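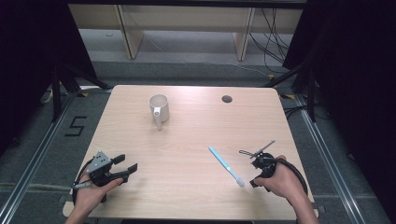 Chapter 9
Where Does the Toothbrush Live?

When I moved into my first flat in Stidgate, I kept my toothbrush in a mug. It wasn't a special mug. It was plain and white, and it had come from my gran's kitchen in Ukham along with a bread knife and a tin opener that never quite worked. The mug stood by the bathroom basin for 3 years, and in all that time I didn't once wonder whether it was a good place for a toothbrush. It was just where the toothbrush lived!

I tell this story every September, when a new group starts the household course at Dunstan, and somebody always asks what a mug has to do with design. Quite a lot, I think, and I've got a whole chapter to talk you round.

Start with the brush. It's long and thin, with nearly all its fuss at one end. Lay it flat on a table and the bristles end up near (or on) whatever was there before, which might be toast crumbs. Stand it up and it takes hardly any room, but now it needs something to lean on. A mug does that job nicely. It's heavy at the bottom, it's deep enough that the brush won't tip out, and it has a handle, so you can pick the whole lot up when you wipe the shelf. The trouble is at the bottom, where the drips collect. My old colleague Alistair Lindsay used to call this "the pond", and he'd make students tip theirs out into a sink and have a proper look. I can't say they thanked him for it.

So we have a thing, a place for the thing, and a person who has to put one into the other, half asleep, twice a day. In this chapter we'll look at all of them together. Section 9.1 is about holders that were made to be holders, and section 9.2 is about things like mugs and jam jars that got the job by accident. In 9.3 you'll meet the Dralberg bathroom diaries, kept by 40 households who wrote down where small things were put and where they were found again (my favourite entry is a nail brush in a bread bin). We come back to the diaries on page 213.

Before you read on, fetch your own toothbrush and whatever you keep it in. Put them on a table, a little apart. Now put the brush away as you normally would, only slowly, and notice which way your hand turns and where the bristles finish up. Jot down a line or two and keep it by you, as you'll need it for 9.1.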